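Cable and charger swap, Kalcombe — questions we keep getting

What can I bring?
Laptop adapters, phone chargers, power leads, extension leads. Tangled is fine, we sort it on the desk. No batteries please.

I don't know what mine fits. Does it matter?
No. Read us the label if theres one — volts and amps, that's all we need. No label, goes in the scrap bag.

How should I wrap the cord?
Loosely round the adapter, end tucked in. Not tight at the plug, thats where they split.

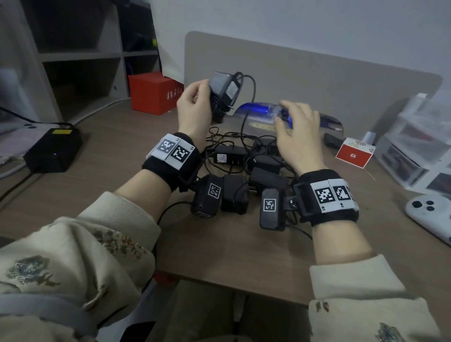
Can I take one home?
Yes, up to 4 per household. Match the volts exactly, amps the same or higher, and check the tip fits. If unsure ask, don't guess.

Is there a charge?
Adapters are free. Extension leads 85p, goes towards testing.

What happens to dead ones?
Teoh collect once we've filled 15 crates. Copper gets recovered, plastic mostly not.

Do you post?
Sorry, no. Try the Ulik shop, they do.

When are you open?
From 17:00 till the pile's done. Closed in July. Side door, next to Pider — ring twice, bell is a bit quiet.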